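Chapter 4
Keeping Records That Other People Can Use

In this chapter you will learn
how a record differs from a note
why filing systems grow, split and sometimes collapse
how to choose between filing by name, by number and by date
how to set up a working file for the Tirkau project

Key terms: record, series, retention period, cross-reference, file plan

Opening case: The missing lease

Tirkau is a small housing office with 852 tenants on its books. One January morning a tenant called to ask whether her lease allowed her to put up a garden shed. It was a simple question, and the answer sat somewhere in the building on a single sheet of paper. It took the office 37 minutes to find it.

The lease had been filed under the street name. The letter that changed the lease had been filed under the tenant's name, and the plan of the garden was in a drawer marked "Outdoor, misc." Every one of those choices made sense to the person who made it! What the office lacked was a shared rule, so each clerk had built a private one, and the private rules didn't meet anywhere.

We love this case because it is so ordinary. Records work is full of small puzzles like it, and once you start noticing them you will see them everywhere – at the dentist, at the school office, in your own kitchen drawer full of warranties.

4.1 What makes something a record?

A note helps you remember. A record helps someone else find out what happened, perhaps years after you have moved on to another job. The same piece of paper can start life as one and become the other. A phone message saying "call back about shed" is a note. Add the date, the caller, the address and what was agreed, put it where the next clerk will look, and you have a record.

Three questions will carry you through most of this chapter. Who will need this? What will they know when they come looking? How long must it be kept? The second question is the one beginners skip, and it's the most fun to think about. A tenant knows her own name. A plumber knows the address. An auditor may know only an invoice number. A good file plan gives each of them a way in, and cross-references do much of that work.

4.2 Paper is still with us

Many offices now scan almost everything, and Chapter 7 is given over to digital records. Even so, we begin with paper, where the basic ideas are easy to see and touch. You can pick up a series, feel how thick it has become and decide where to split it. A binder suits papers that people turn through often and in order, such as minutes or procedures. A folder in a cabinet suits papers that are added to now and then. Boxes are for material that is finished but can't be thrown out yet.

Watch how full each one gets. A crammed binder tears holes, and torn pages go missing. At Tirkau, the rule is to start a second volume at 500 sheets and to write the date range on both spines. 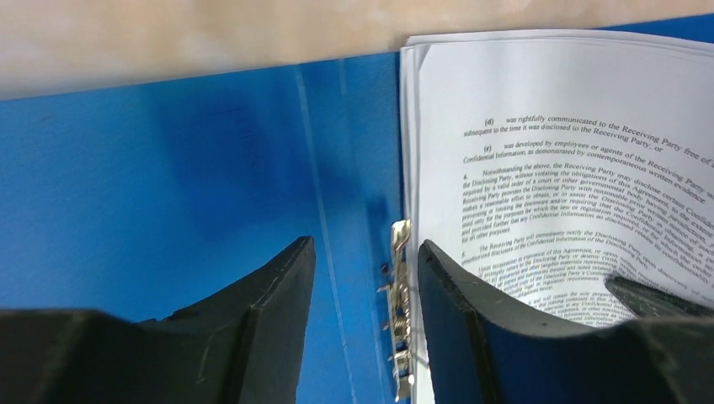

4.3 Name, number or date?

Filing by name feels natural, and for a small set of records it works beautifully. Trouble comes with growth: people marry, firms merge, and spellings wander. Numbers stay put, but they need an index. Dates are excellent for anything that arrives in a steady stream, like daily reports.

Try it yourself
Take 21 pieces of mail or printed paper from home. Sort them by name, then by date, and write down which pieces gave you trouble each time. Keep your list – you will need it for the file plan in Section 4.5.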